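Nurkach Automation Laboratory, Celtonbridge
Workshop notebook, Cell 2
8 January 2019
Entry by: Macarena Pastor
Present: Iker Montes, Encarnación Miranda

Subject: Working rules for the two-arm can and basket task, revised draft

1. Reason for the revision

The rules now posted at Cell 2 were written for a single arm. They say nothing on the shared zone in the middle of the table and very little on how a run is to be recorded when it is stopped. Rodrigo Carrasco asked in his review that both points be settled before the Conneely visit in March. The numbering below replaces the old sheet in full.

2. Layout before a run

2.1 The basket goes to the left of center, within reach of the left arm. It is not to be moved once the run number has been entered.

2.2 Cans standing in front of the basket are to be upright at the start. A can that falls during a run stays where it falls until the arms have been stopped. Operators have been in the habit of reaching in to right a fallen can. This practice is to end today.

2.3 Soft packages lie flat and clear of the basket. Glassware or anything hung from a rack goes toward the back.

2.4 The patterned walls are part of the cell. Nothing is to be taped to them, including notices.

3. Shared zone

3.1 Only one gripper may be in the shared zone below can height. The other holds above it or stays on its own side. Iker objects that this slows the task. The objection is noted, and he will time it with and without the rule.

3.2 Speed limit in the zone is to be set by Encarnación after the stop tests. Until then, use the reduced setting for both arms.

3.3 Cables at the wrist must be checked for slack with the arm at full reach, as well as at rest. The check is signed on the run sheet by the person who made it.

4. Work in Cell 2
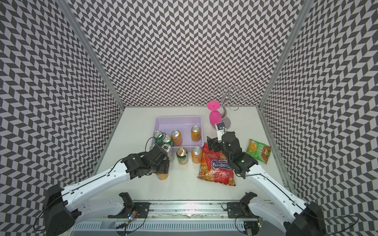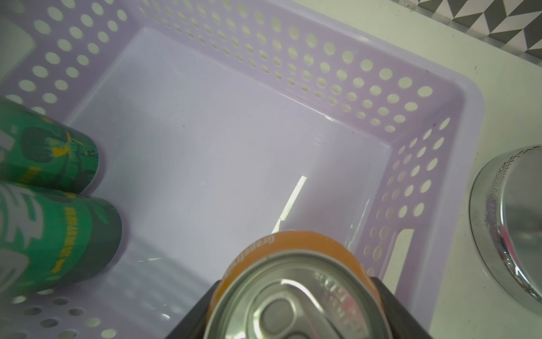
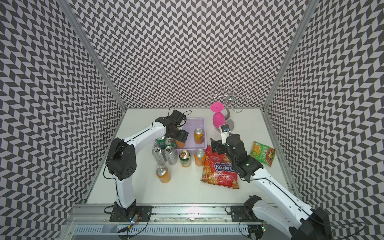

Cell 2, lavender basket with drink cans, seen from the cell cameras and at the gripper.

5. Gripping and release

5.1 Upright cans are taken by the body, with the fingers on either side. The lid and pull tab are not gripping surfaces.

5.2 Release into the basket only when the can is over the floor of the basket. Release above the rim counts as a drop and is recorded as one, even where the can lands well.

5.3 Cans lying on their sides in the basket are acceptable unless the run sheet calls for upright placement. The sheet must state which applies. Of the 287 runs reviewed by Encarnación, too many leave the field blank for the results to be compared.

6. Stops and records

6.1 Any person in the room may stop the cell. No explanation is required at the time. The reason is written down afterward, in the words of the person who pressed the button.

6.2 A stopped run keeps its number. It is not to be deleted or repeated under the same number. The target of 1,000 runs for the Hilau report includes stopped runs, and Emiliano Cuesta has confirmed this reading.

6.3 Wrist camera files are kept together with the fixed camera files. A run with one view missing is marked incomplete.

6.4 Clearing the table: both arms parked, drive power off, key in the operator's pocket. The green light at the wrist is not to be taken as proof of a safe state either way. Check the panel.

7. Open points

Stop distance with a full can in the gripper has not been measured. Encarnación has the scale and will borrow the long ruler from Cell 1.

Iker proposes that opened and unopened cans be logged separately, as the weight differs a great deal. Agreed in principle. The run sheet needs another column, and the present form has no space for it.

Rule 3.1 needs a drawing. The words "can height" were read in two ways at the bench this morning. I will mark the height on the frame posts and add the figure to the next draft.

Old sheet taken down and filed. Draft goes to R. Carrasco for comment; the reduced speed setting remains in force until it is signed.

M. Pastor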